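# Freezing Without Eggs: What the Starch Does

Most home recipes for ice cream still begin with yolks. The yolk thickens the base, holds fat and water together, and adds a flavor some cooks want and others spend years trying to cover. A base thickened with cornstarch handles the first job at lower cost and with less risk of curdling. The second job needs help, usually from milk protein.

The Zuscombe test kitchen ran egg-free bases through April on a Kumeo countertop churn. Each batch weighed 1470 grams before freezing and used whole milk, heavy cream, sugar, a little corn syrup, salt, and 20 grams of cornstarch. Half the batches also received cream cheese, whisked in warm.
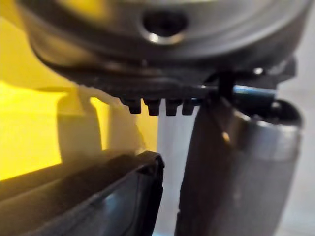
Starch needs a full boil to do its work. At a low simmer the granules swell only in part, and the finished ice cream has a raw, chalky edge that no amount of vanilla will hide. Machines can be judged just as plainly, and the parts that join and turn deserve a look before the motor rating does. Four small teeth in a short row, set on a dark rim under a rounded metallic body, are the kind of detail that rarely makes it into a recipe. On a churn, the fit between paddle and drive matters more than the printed speed. A paddle that rides high leaves a frozen layer on the wall of the bowl, and that layer insulates everything inside it.

Cooling was the larger variable. Bases chilled overnight in the refrigerator churned in less time than those cooled for an hour over ice, and gave smaller crystals when tasted a week later. The overnight rest lets the milk fat harden and the proteins settle on its surface. Bases with cream cheese showed less difference between the two methods, probably owing to the extra protein and the gums many brands contain.

Sugar was held at 185 grams per batch. Less than that produced a block that needed time on the counter before it could be scooped. More gave a soft product that slumped in the bowl. Replacing part of the sugar with corn syrup kept the scoop firm and reduced the icy feel on the tongue.
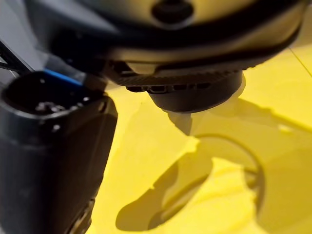
Henrik Hinrichs disagrees about the cream cheese. In his view it leaves a faint sourness that suits berries and lemon but works against caramel, and he would sooner use dry milk powder, stirred into the sugar before any liquid goes in. He also boils his starch base a full minute longer than the Zuscombe method calls for.

The powder does work. It adds protein without tang, though too much gives a sandy texture after several days as the lactose comes out of solution. For caramel and coffee, powder is the better choice. For fruit, the cheese earns its place.

Store either version in a shallow container with parchment pressed onto the surface, at the back of the freezer and away from the door.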